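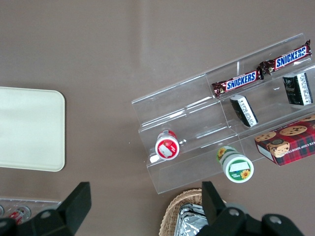
Hallo zusammen, ich betreue bei uns eine kleine Greifzelle von Tralov und bekomme den Parallelgreifer nicht sauber eingestellt. Nach dem Tausch der Finger fährt er bei jedem Referenzlauf ungefähr 2 mm zu weit zu – und meldet dann Überlast. Gegriffen wird aus einem durchsichtigen Stufenregal aus Acryl, oben liegen die Snickers, weiter unten steht schwereres Zeug wie das Glas mit den Sonnenblumen auf dem Etikett. Die Greifkraft steht auf 90 N. Muss ich nach dem Fingertausch den Nullpunkt neu anlernen, oder reicht ein Neustart?
Owino

Emmanuel Khaemba
Neustart reicht nicht, den Fehler hab ich auch schon gemacht! Finger ab, Backen von Hand ganz zu, Nullpunkt löschen, neu anlernen, dann erst die Finger wieder dran (Schrauben über Kreuz). Danach langsam auf, zu, auf. Und 90 N für einen Schokoriegel ist schon happig, ich würde pro Artikel eine eigene Kraft hinterlegen. Bei uns läuft das seit November so, abgeschmiert wird alle 200 Stunden.

Dekstead
Bei mir war's das Kabel.

Clorness
Schau mal, ob Fehler 1059 im Protokoll steht. Dann ist der Encoder verdreckt und du kannst anlernen, so oft du willst. Trockener Pinsel, keine Druckluft.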